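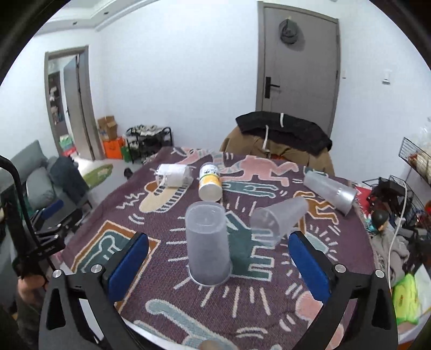
Wellow gripper: setup and care notes

These notes cover the Wellow hand-held gripper as used for the Ellery tabletop recordings. They are for whoever sets up the pair, changes the pads or puts a gripper back into service after a fault. File formats and the loader are covered in the Skikgate repository.

Status

Last revised Sat 8 August. Applies to grippers with the blue pads and the two-screw linkage. The older Molleck fingers take a different pad and should not be mixed in.

Before a session

Wipe both pads with a damp lint-free cloth and let them dry. Open and close the fingers fully, 9 times, slowly. The movement should feel the same all the way through. If it catches near the closed end, go to Pivot screws below.

Clean the lens with a dry cloth only. Check that both pads show in the preview with the fingers open. If one is missing, the camera mount has slipped and needs resetting before anything is recorded.

Run the width calibration: fully closed, hold, fully open, hold. The open reading on our grippers is 3,911 and the closed reading should be under 9. Save the result even when it matches the last one.

Pads

Pads are changed every 3,000 grasps or when the surface has gone shiny, whichever comes first. Change left and right together. Peel from the tip end, clean off the old adhesive, press the new pad on and leave it overnight.

New pads grip harder than worn ones for the first few dozen grasps. Use a fresh pair on scrap cups before recording with it.

Pivot screws

Each finger has two silver pivot screws on the side facing the camera. They work loose over time and are the usual cause of a finger that droops or closes late. Tighten a little at a time, checking the movement after each turn. Overtightening makes the linkage stiff and throws the width reading out. Use the low-strength thread lock and keep it off the joint faces.

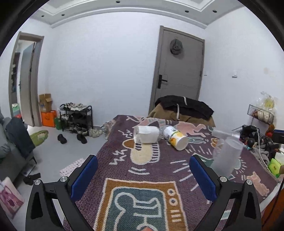
Table and objects

The pad check is done with light, empty containers, as a heavy object hides a weak grip. Pick each one up from standing and again from its side, and set it down without dropping it. Clear and frosted plastic is the hardest case for the camera, and on a patterned cloth like the purple one the weave can show faintly through the wall of a tall cup. Include at least one printed container for comparison. The cloth should lie flat where the fingers will come down.

After a fault

Note the gripper, the fault and the last good take in the log. Redo the calibration after any work on the fingers, including a pad change. Takes made between the last good calibration and the fault are kept but marked "width unreliable".

Known issues

The width reading drifts if the gripper is left switched on between sessions. Restarting clears it.

Since May, 4 pads have lifted at the tip corner. All came from one batch, which has been withdrawn.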